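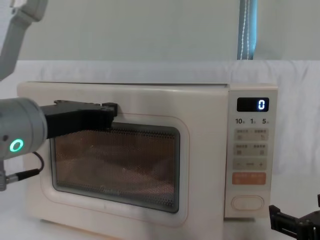
Walking Group Minutes, April Meeting (Tuesday, 7 p.m.)

I took the notes again, so blame me for the spelling of anything foreign. We started a bit after seven and the March minutes went through with one fix: the ferry to Verotia leaves from the north pier, and I had written south. Sorry to anyone who already penciled that in!

The fall trip

Most of the evening went on this. We have it down to two choices, Grendberg or the Verotia coast, and people had opinions. I gave my report on Grendberg, having spent four nights there last month, and I may have run over my time. I stayed at the Yang Guesthouse, up behind the old tram depot, and walked down every morning past the bakery and the covered market to the river. It's a lovely town for wandering (hills, though, real ones) and the upper path comes out by a chapel with a bench facing the whole valley. I sat there so long one afternoon that I missed the last bus down and had to walk it in my good shoes. 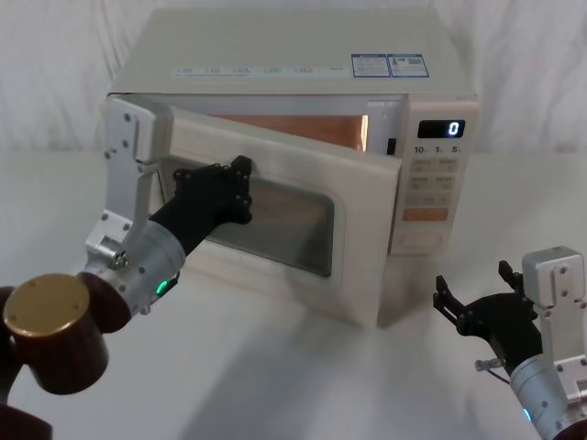
The guesthouse can hold all 16 of us if some people share. The top floor has no elevator, and two members asked for ground-floor rooms, so I'm writing to the owners about that this week. Breakfast is included and starts at 7:30, which a few early risers thought was too late. I said the bakery opens at six and that seemed to settle them.

For the coast, we heard that the ferry is cheaper before October and that the cliff trail has been repaired after the winter slides. The worry was the weather. One member was there two years ago and saw the sea for a single afternoon.

Vote: eleven for Grendberg, four for the coast, one undecided. Grendberg it is.

Money

The deposit is $60 a person, due at the May meeting. We have $301 in the trip fund, and we agreed to spend up to $217 of it on the minibus from the station, with the rest held back for museum tickets. There was a long side talk about tipping the driver — we'll come back to it.
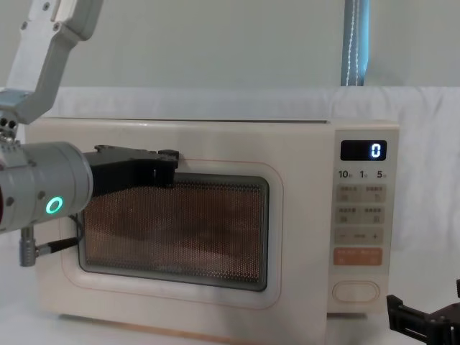 Day trip to Prorkalberg

Several people want a day out from Grendberg, and Prorkalberg is the easy one, 50 minutes on the local train with the river on the left side going out. I didn't get there myself. The castle is closed Mondays, so we'd go later in the week. Anyone who doesn't want the climb can stay down in the square, where I'm told there's a good cake shop.

To do before May

Me: write to the guesthouse about rooms, get the minibus price in writing.
Everybody: check your passport dates, please, and bring the deposit.

We finished at 8:40. Next meeting is same place, same time, and I'll bring my Grendberg maps.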